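ステアリングの教示データを取り直したときのメモ
2021/07/16

Valtivnessの教示データをまとめて取り直した。対象はステアリングコントローラの操作で、グリッパでリムをつかみ、指定した角度まで回し、中立に戻して離す。手順だけ見れば単純だが、前回の収録分は学習に回すと戻しの区間で必ず崩れた。原因の切り分けと、収録手順をどう変えたかを残しておく。

教示方法は2種類ある。アームを直接手で動かすもの(以下、直接教示)と、離れた席から入力装置で動かすもの(以下、遠隔教示)。両方とも同じ机、同じ対象で取っている。

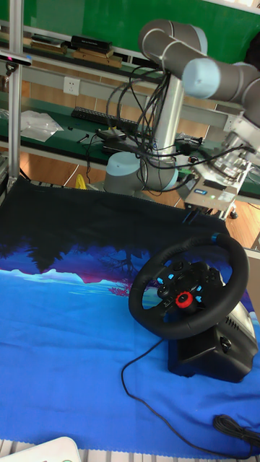
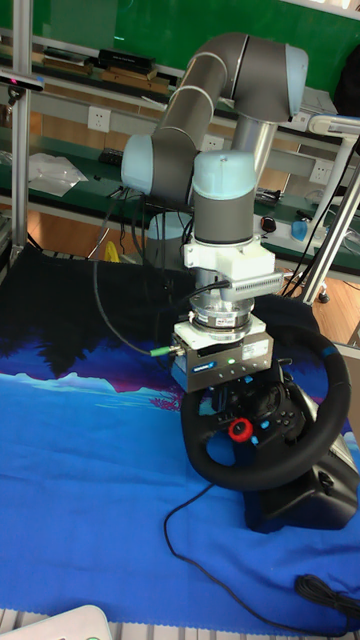 作業台。布の上に置いたステアリングコントローラと、グリッパを付けたアーム。

前回の何が悪かったか

6月に取った分を見直すと、問題は大きく分けて力の記録と時刻の記録にあった。どちらも収録中は気づきにくい。画面上では軌道がきれいにつながっているし、再生してもそれらしく動く。

まず力のほう。直接教示のとき、操作者がグリッパの胴を握って動かしていた。力覚センサは手首とグリッパの間に入っているので、センサより先を手で押せば、その力はそのまま値に乗る。記録されているのはリムからの反力と操作者の手の力の合成で、後から分離する手段がない。回し始めで手前向きに大きな力が出ているデモがいくつもあり、最初は摩擦だと思っていた。Vukadinovićさんが同じ軌道を手を離して再生し、力の波形を重ねてくれた。まったく違う形だった。

次に時刻。関節角と力は同じ制御周期で落ちてくるが、カメラ画像とステアリング側の角度は別経路で入ってくる。前回はどれも受信時刻で打刻していた。受信側が詰まると画像だけ後ろにずれる。リムが動いている間は見分けがつくが、つかむ瞬間はグリッパの開閉指令と画像の対応が崩れ、閉じる指令のほうが早く出ているように見えるデータになる。これで学習すると、リムに届く前に指を閉じる。実際そうなっていた。

戻しの区間で崩れる件は、この両方の影響に加えて、後述する終端の切り方の問題が重なっていた。

対象の動きの制約

リムをつかんだ後、手先の自由度はほとんど残らない。ステアリングの回転軸まわりの円弧に拘束される。つかみ方が十分に固ければ姿勢も円弧に沿って回る必要があり、姿勢を固定したまま位置だけ動かすと、指とリムの間でこじる力が出る。

直接教示ではこの拘束が自然に満たされる。アームを軽くしておけば、リムのほうが手先を円弧に連れていく。操作者は回す向きに力を足すだけでよい。遠隔教示ではそうならない。入力装置側には何の拘束もないので、操作者の手は直線的に動き、指令位置は円弧から外れていく。外れた分はアーム側のインピーダンス制御で吸収されるが、吸収しきれないと力として残る。

最初に考えた対策は、つかんだ後だけ指令を円弧に射影する方法だった。回転軸の位置と向きを事前に測っておき、入力装置の並進のうち接線方向の成分だけを回転角に変換する。操作はとても楽になる。ただしこれをやると、データの中に「対象の幾何を知っている人が書いたコード」の答えが混ざる。方策に学習させたいのは外れたときの直し方も含めた振る舞いなので、射影は使わないことにした。代わりに法線方向の剛性を下げ、接線方向は高めのまま残した。操作者には多少こじっても止まらずに回してよいと伝えてある。

回転軸の推定自体は別の用途で残している。収録の前後に軸の位置を推定し、ずれていたらその回を除外する。ステアリングの台座は回す力を受けるので、長く続けていると机の上での位置が少しずつ変わる可能性がある。目で見てもわからない量でも、つかみの成功率には効く。

直接教示の手順

今回から次のように変えた。

手を添える位置は、力覚センサより根元側のリンクに限る。センサより先には触らない。持ちにくくなるが、力の値は接触の分だけになる(慣性の分は残るので、速度と加速度から引く)。グリッパの開閉は手元で触らず、足元のペダルで出す。

収録開始前に、アームを何にも触れない位置に置いて力の零点を取る。工具の質量と重心は別に同定した値を使い、零点は一度の収録ごとに取り直す。温度で動くためで、朝に取った値を夕方まで使うと無視できない差になる。零点を取る姿勢は毎回同じにする。姿勢を変えると重力補償の誤差が零点に入る。

手首から出ているケーブルの取り回しも確認項目に入れた。肘が大きく動くとケーブルが引かれ、センサに力が入る。何も持たない状態で収録と同じ範囲を一度動かし、力の値が許容値を超えないことを見る。超えたらケーブルの余長を直してからやり直す。

アームの姿勢は、開始姿勢を固定した。同じ手先位置でも肘の向きが違うと、操作者が押しやすい方向が変わり、軌道に癖が出る。肘の向きの違いを学習に入れたいなら、それは別の条件として設計したほうがいい。

重い点を挙げると、直接教示では操作者の腕や頭が上からのカメラに入る。推論時には人はいないので、画像を入力に使う方策ではこれがそのまま分布のずれになる。そこで直接教示の軌道は一度そのままアームに再生させ、再生中の画像と力を記録して学習用とする。教示時の画像は学習には使わない。再生で失敗した軌道は捨てる。手間は倍になるが、人の映り込みを画像処理で消すよりは確実だった。

再生時には副作用もある。人が動かしたときのリムとの相互作用と、位置指令で再生したときの相互作用は同じにならない。特に戻しの区間では、ステアリング側の戻り力で手先が先に引かれ、教示時の関節角はその引かれた結果を記録している。これを指令として再生すると、引かれる分がもう一度足される。現在は、記録した軌道をそのまま指令にせず、力と剛性から逆算した仮想目標位置を指令にしている。計算は単純で、実位置に、力を剛性で割った分を足すだけだ。符号を一度間違えてリムを逆に押した。確認は必ず低い剛性から始めること。

遠隔教示の手順

入力装置はZendbergという部内名で呼んでいるものを使っている。六自由度の姿勢入力と、開閉用のトリガを持つ。力の提示はない。Vasićさんは力提示つきの装置に替えるべきだという意見で、これは今も変わっていない。私は今回の課題に限れば要らないと考えている。リムの重さは画面上の遅れとして見えるし、慣れた操作者はその遅れで力を判断している。このあたりは決着がついていない。

指令は差分で送る。クラッチを切っている間は手を戻せる。切った瞬間と入れた瞬間に指令の速度が不連続になるので、前後に短い補間を入れてある。前回はこの補間がなく、クラッチの継ぎ目でアームが小さく跳ね、方策がその跳ねを覚えていた。何もない空中で決まった位置に来ると手先が震えるという現象で、しばらく通信の問題だと思って調べていた。

操作者からの見え方にも決めごとを作った。操作者は学習に使うカメラの映像だけを見て操作する。机のほうを直接見ない。直接見て操作すると、カメラには映っていない情報で判断したデモが混ざる。指とリムの隙間のように、カメラから隠れやすい箇所で特に問題になる。映像だけでの操作はかなり難しく、つかみの前で一度止まる動きが増えた。止まること自体は悪くないが、止まる長さが人によって違いすぎると、方策が止まったまま動かなくなる。静止区間は後処理で縮めている。すべて消すと接近から把持への速度が不自然になるので、上限を決めて切り詰めるだけにした。

リムの角度の基準には、リムの青いマークを使っている。中立に戻ったかどうかはステアリング側の出力で判定できるが、映像だけを見る操作者にはこのマークが頼りになる。方策の側もおそらくここを見ている。マークを黒いテープで隠した条件を試すと戻しの精度が明らかに落ちた。依存しているとわかったうえで使う分には構わないと判断した。

下に敷いた布の柄も同じ種類の話で、背景が決まった柄だと位置の手がかりになりうる。布を変えた条件はまだ取れていない。次の収録で入れる。

時刻合わせと記録

記録系はKovonに一本化した。以前は関節側とカメラ側で別々のプロセスが別々のファイルに書いており、後で突き合わせていた。Kovonではすべてのデータに、取得時刻と受信時刻の両方を付ける。取得時刻が取れない機器については受信時刻から推定した値を入れ、推定であることを示すフラグを立てる。学習用に切り出すときは取得時刻だけを使う。

ステアリング側の角度は取得時刻が取れない機器にあたる。そこで収録の最初に、つかんだ状態で小さく往復させる区間を必ず入れることにした。手先の位置から計算した回転角と、ステアリングが出力する角度の相互相関を取り、遅れを求める。往復は速すぎると滑り、遅すぎるとピークがなだらかになって決まらない。人の手で普通に揺する程度の速さでよかった。この区間は学習データには含めない。

リサンプリングは最後に一度だけ行う。途中の処理で何度も補間すると力の立ち上がりが鈍る。力は低域通過をかけてから間引く。関節角は補間、開閉指令は直前の値の保持。開閉指令を線形補間していたコードが残っていて、半開きの指令が学習データに入っていた。前回分を読み直していて一番気が重くなったのはこれだった。

区間の切り方

デモの区切りは接近、把持、回転、戻し、解放、退避。ラベル付けはBustamanteというスクリプトで自動化し、人が境界だけ直す。境界の判定は、把持が開閉指令と力の両方、回転と戻しがステアリングの角速度、解放が力の消失による。

前回は戻しの終わりを角度だけで決めていた。中立の近くに入った時点で終わりとしていたため、そこで操作者がまだ減速中のデモでは、減速の途中で解放のラベルが始まる。つまり動きながら離すデータになる。角速度が閾値を下回り、それが一定時間続くことを条件に加えた。これだけで、戻しの終わりで手先がリムに引っかかる失敗はほとんど出なくなった。力や時刻の修正よりも、変更の量に対する効き目は大きかった。

終端の退避も短すぎた。操作者は離した時点で終わったと思って記録停止を押すので、退避の後半がないデモが多い。方策から見ると、離した直後の状態から先の行動例がない。記録停止は、開始姿勢の近くに戻るまで効かないようにした。操作者からは不評である。

操作者は3人

今回の収録はVasićさん、Vukadinovićさん、私で分担した。癖は軌道を見ればすぐわかる。Vasićさんは上から一気に入り、つかむ前の微調整が少ない。Vukadinovićさんはリムの高さで一度揃えてから水平に入る。私は途中で向きを直す回数が多く、クラッチの使用も多い。

どれが学習に向いているかは単純には言えなかった。一人分ずつ学習させると、Vukadinovićさんの分が最も安定する。ただ、開始位置をずらしたときに回復できるのは私の分を混ぜた場合だった。修正の動きが多いデータは見た目が悪いが、外れた状態からの例を含んでいる。前回は「きれいなデモだけ残す」という方針で、こういうものを除いていた。今回は課題を達成していれば残すことにした。操作者の番号は条件として入力には与えていない。

除外の基準

収録したデモは全部で約240本。このうち66本を除外した。理由は次のどれかに当たる。

・把持中にリムが滑り、手先の角度とステアリングの角度の差が戻らない
・収録の前後で回転軸の推定値がずれている
・力の零点が収録後に許容値を超えている
・取得時刻に欠落がある
・直接教示の軌道を再生して失敗した

最も多かったのは滑りで、遠隔教示に偏っている。力が提示されないと握りの浅さに気づけない、というのがVasićさんの主張で、この点については反論しにくい。対処として、操作画面の隅に力の大きさを棒で出す案がある。ただ、その棒が操作者の判断材料になるなら、方策にも力を入力しないと釣り合わない。力を入力に入れた方策は別途学習させているので、そちら用の収録でだけ表示する、という整理になりそうだ。

失敗したデモは削除せず、理由のコードを付けて別の場所に置いている。滑りの検出器を作るときに使う予定がある。

設定の控え

自分用。剛性の値と遅れの推定値は収録ごとの設定ファイルに書いてあるので、ここには写さない。設定ファイルは収録開始時の内容を丸ごとデモの中に複製するようにした。以前はパスだけを記録していて、後から設定を書き換えると過去のデモの条件がわからなくなった。6月分の一部はこれで条件が復元できず、比較に使えていない。

工具の同定値も同じ場所に複製される。グリッパの指やブラケットを替えたら同定をやり直すこと。質量は合っていても重心がずれていると、手首を倒した姿勢でだけ力に誤差が出る。今回の対象は回転で手首の向きが変わるので、ちょうどそれが効く。

ペダルの極性は、踏んでいる間だけ閉じる設定から、踏むたびに切り替わる設定に変更した。回している間ずっと踏み続けるのは姿勢が崩れる。ただし切り替え式だと、今どちらの状態かを間違えることがある。状態はグリッパ側から読み返した値を音で知らせている。

次は布と照明を変えた条件、そのあとハブのボタンを押す課題に移る。ボタンは遠隔教示だと指先の位置合わせが厳しく、今のカメラの配置では押す瞬間が手先に隠れる。カメラを足すか、直接教示だけで取るかを先に決める必要がある。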